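# Leave the grain alone

Most advice on wooden tabletops concerns protection: coasters, runners, a second coat of varnish, a glass sheet cut to size. My view is that a pale table in daily use needs far less of this than it gets, and that much of the protection does more harm than the use.

The case rests on how light wood ages. A dark table hides stains and shows dust. A pale one hides dust and shows stains, but it shows them at low contrast, and the figure of the grain breaks them up further. Where the grain runs in long waves, a faint ring from a mug is lost at arm's length. The same ring on a plain painted top can be read from the doorway.

Covering the table alters this. Wood changes colour under daylight, and it does so unevenly if half of it sits under a cloth. I kept a runner on a Medulska table for 20 months and took it off one Sunday to find a band the exact width of the fabric. It has faded somewhat. The mug marks outside it, which the runner was bought to prevent, had to be looked for.

Heavy lacquer has a different fault. It holds up well until something cuts through it, and then the damage sits in the coating, where it can't be treated locally. An oiled surface takes a scratch more readily but can be sanded and oiled again in one spot. The last time I did this, with Sadine oil and a fine pad, it took 7 minutes, plus a night to dry. Stripping and recoating the lacquered desk in the next room cost me £288 at a workshop in Flulthorpe, for what began as a single gouge near one corner.

There are fair objections. Households with small children have a stronger argument for a hard finish. Oil needs repeating, and people forget. A hot pan will mark an oiled top, and I keep a trivet for that reason. I would also accept a cloth at mealtimes, provided it comes off afterwards – the trouble starts when it becomes permanent.

What I would drop is the routine spraying and polishing. Silicone polishes leave a residue that interferes with later oiling, and the shine they give is mostly glare. Under a bright window a polished pale top turns white across the middle and the grain disappears, so the owner has paid for good timber and then hidden it. A damp cloth, wrung out hard and followed by a dry one, handles almost everything.

The Strazds table that replaced the Medulska has had no cover since it arrived. It is wiped after use and oiled in September.
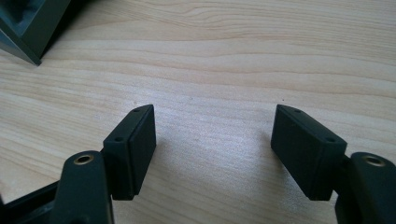 I expect to sand it once in the next ten years, and only along the edge where the chairs knock against it.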